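Divination Studies | Research Articles | Tasseography
Shares 24 | Comments 4

3. What the Cup Readers Agree On, and What They Don't

3.1 Materials and approach

Claims for coffee-ground reading as a reliable guide to character usually rest on the reader's long practice. The reader has seen thousands of cups, the argument goes, and has learned what the shapes mean. If this is so, two practiced readers given the same cup should say something similar about the person who drank from it. They need not use the same words, but a cup that signals a cautious person to one reader should not signal a gambler to the next.

We tested this in the plainest way we could. Eighty drinkers each finished one cup of unfiltered coffee, turned it over on its saucer, and left it. Each cup was then read by four readers working alone, giving 320 sessions. The readers were recruited through Tatlı, a coffee house that has offered readings for many years, and through the Skelton reading circle. All four described themselves as experienced, and all four accepted the terms of the test before it began. None of them met the drinkers.

From the session recordings we pulled every statement that said something definite about the drinker: a trait, a past event, a present worry, or a coming change. This left 969 statements. Remarks about the grounds themselves ("there is a bird near the handle") were logged in a separate file and are taken up in 3.3.

3.2 Agreement between readers

The results are not kind to the strong claim. When we compared readers cup by cup, two readers looking at the same grounds were no more likely to name the same trait than two readers looking at different grounds. The agreement we did find came from what each reader tends to say regardless of the cup. One reader found a coming journey in more than half of her cups. Another almost never mentioned travel but saw a jealous relative nearly everywhere.

Defenders of the practice may answer that a person has many sides, and that four readers might each pick up a different one. We take the point, but it gives away a good deal. If any trait can be true of any drinker on some side of their nature, then no reading can ever be wrong, and the practice has stopped telling us anything about the person in the chair. It may still be a pleasant way to spend half an hour. We have no quarrel with that.

A second defense is that the drinker has to be present. Several guides to the art, including the widely copied Skesico handbook, say the cup "opens" only in company. We would like to see this tested with care, and we doubt it would help. A reader who can see the drinker's age, clothes, ring finger, and face has a rich supply of ordinary clues, and a better score under those conditions would not show that the grounds had anything to do with it.

3.3 Seeing shapes

The shapes themselves were a different matter, and here the readers did somewhat better. When a cup held a thick, clear mark, two readers would often give it the same name, or names close enough to count as one (bird and wing, ring and circle, road and river). This is worth stating fairly, given how little agreement we found elsewhere. People do see similar things in similar blots.

The trouble comes in the next step. Two readers would agree on a ring and then part ways at once. For one, the ring was a marriage; for another, a closed matter; for a third, money coming back. The handbooks are no more settled. In the Mita list a broken ring is a loss, while the Skesico handbook calls it a release from duty — a difference large enough to change a customer's mood for the rest of the day.

Circles came up more than any other shape, and we suspect the cup has much to do with this. It is round, the liquid drains in arcs, and the sludge gathers in a curve along the low side. A reader primed to look for rings will be handed plenty of them by the crockery. Round forms are also common in the everyday world that readers draw on when they name what they see, from plates and coins to the glass door of a washing machine (Figure 1).

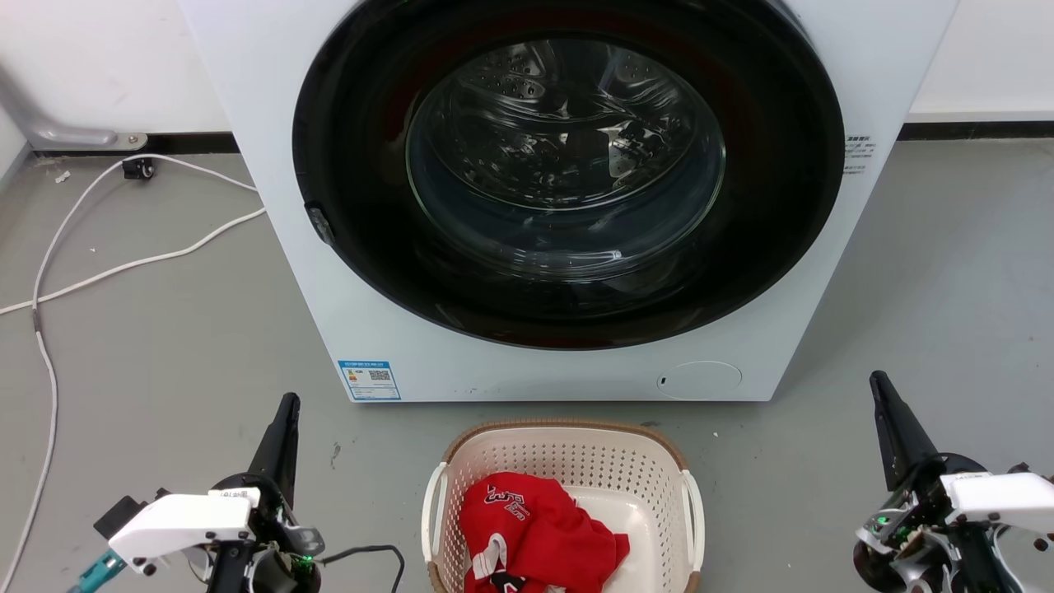 3.4 Why the readings feel right

None of this explains why people leave a reading impressed, and many plainly do. After the sessions, each drinker was handed two written readings, one taken from their own cup and one from a stranger's, and asked to choose which was theirs. They did no better than a coin toss. Yet when asked how well the chosen reading fitted them, most gave it a high mark, and the marks were just as high when the choice was mistaken.

Two features of the statements seem to do most of the work. The first is width. "You give more than you get back" was among the most common lines in our files, and we have yet to meet the adult who would deny it. The second is the built-in exit: "you are outgoing, but there are times when you keep to yourself." A statement like this covers both possibilities and charges the listener with finding the match. Listeners are generous. They search their memories for the one Friday that fits and forget the rest.

We would add a third feature, though our evidence for it is thinner. Readers spoke warmly. Even the bad news came with a way out, and hardly any statement put the drinker in a poor light. A reading that flatters is easier to accept than one that doesn't, and we cannot say from this design how much of the high marking was simple pleasure at being spoken of kindly.

3.5 Limits

Four readers is a small group, and all were trained in the same broad tradition. Readers from elsewhere might do better, though we know of no reason to expect it. Reading from a cup that has stood for some time may also differ from reading a fresh one — two of our readers said so, although only after they had seen their scores. A repeat of the test with fresh cups is planned for June, with the same readers if they are willing and with the scoring rules fixed in advance.

Filed under: Fortune Telling, Belief and Evidence
Contact the editors | Copyright and permissions | Back to top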